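Nullomen Community Workshop
Minutes of the monthly members' meeting

Present: Ingeborg Brunner (chair), Siiri Manninen (minutes), Narendra Prajapati, Willy De Haan
Apologies: Tegwen Meredith

1. Last minutes
Agreed as written. Willy asked that the spelling of Katiyar be corrected under the item on deliveries. Done.

2. Packing supplies
Narendra reported that the order from Katiyar came in short again. We paid for 272 mailing sleeves and received 124. He has written to them and will call if there is no answer. Until the rest arrives, small parcels go out in reused boxes.

Ingeborg said offcuts of plastic film keep getting left out on the white work surface. Long narrow strips are hard to see against it, and they curl and crease once they have been handled, so they can't go back on the roll. Agreed that strips go in the bin under the window at the end of each session, whatever their length.
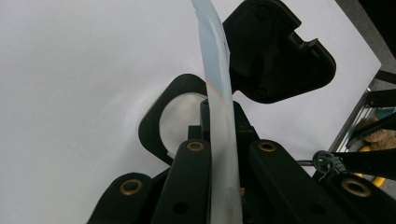 BRISTHORPE, 2024-07-31

The meeting went on with item 3 after a short break.

3. Work surface
Willy would like the white surface kept for packing only, with glue and paint jobs moved to the side bench. Siiri pointed out that the side bench has poor light in the evening. Left as it is for now. Willy will get a price for a lamp.

4. Storage
The Stostgate boxes are still in the hallway. They belong on the upper shelves, and 6 of them have no labels. Narendra and Tegwen to sort them before the next meeting. Anything not claimed by December will be given away.

5. Keys
There are 2 keys missing from the hook by the door. Members are asked to check their bags and coats. Ingeborg does not want to change the lock yet.

6. Any other business
Siiri asked who has the long ruler. Willy has it at home and will bring it back.
Narendra asked if the tape dispensers could stay at the packing end. Agreed.
Tegwen sent a note asking for a later start in the fall. Held over until she can be here.

Actions
Narendra: Katiyar, missing sleeves
Willy: lamp price, ruler
Narendra and Tegwen: Stostgate boxes
Siiri: sign for the film bin

Minutes taken by S. Manninen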